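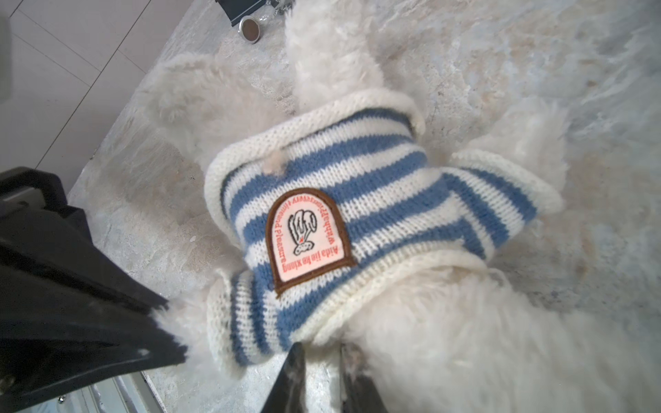 Slide 1. Striped knit on a curly white coat, ribbed edges rolled back, patch on the back.

Speaker notes - Dog knitwear: fit, fastening and washing
Perihan Türkmen, Astcombe grooming evening, April 1, 2021

Leave slide 1 up while people sit down. Start when the door is shut.

Hello and thanks for coming. I knit and mend dog sweaters, mostly for small curly-coated dogs. Tonight is about sweaters that owners already have at home and what to look at before they go on the dog. Patterns are a separate talk. If you want the beginner one, the sheet is by the kettle.

Point to the ribbing. Look at the edges first. The band and the openings are ribbed in cream, and the rest is stripes. Ribbing is where a sweater gets its grip. When it rolls back like it does at the opening on the right, check that the fur under the fold isn't being pushed the wrong way. Slide 2 fingers under the band with the dog standing. If they won't go in, the band is too tight, whatever the label says.

Ask who has measured their dog with the coat brushed out. Wait for hands. Then ask who did it after a clip. You want both numbers. A curly coat takes up a lot of room and a sweater bought in March can hang off the same dog after grooming.

The stitches. Plain knit, small Vs. Stretches more across than down. So if a sweater is short in the body, pulling it won't help for long, it only narrows. Go up a size or add rows at the bottom. I have a half-finished one in the bag to pass along, please don't take the needle out.

Now the patch. It's sewn on the back, arched top, flat bottom, brown edge. The lettering is small and some of it I can't read off the slide, so don't ask me to. What matters for us is that a patch doesn't stretch and the knit around it does. Turn your sweater inside out and feel for hard thread ends. Trim them, or cover them with a bit of soft cotton. On a thin coat I would take a big patch off altogether.

Lint. There's a little tan fuzz ball by the patch, on one of the blue stripes. Pick those off by hand or with a comb. Don't use a razor on loose knit. I did that once to a Prollska pullover and had to reknit most of the back.

Washing. Cool water, wool soap, no wringing. Roll it in a towel and dry it flat. I lay mine on the bath mat. Blue and cream together worry people, so the first time, wash it alone and look at the water. Brush the dog before the sweater goes on and again when it comes off - mats start under the front legs and behind the neck band.

How long to leave it on. My own rule is 4 hours, then off for a brush. Not overnight. Owners of heavy-coated dogs may find they don't need one indoors at all.

Yarn, if there's time. The Skiridetti ball I brought is 120 meters and the Hafþórsson one is 280. Read the length on the band before you buy, because the balls look much the same size on the shelf. Pass both round. Get both back.

Questions. Someone will ask about buttons. I don't use them on dogs that chew. A wide neck and a good rib will do.

Put slide 1 back up for the end. Lights on, measuring tapes are on the side table, return them to the tin.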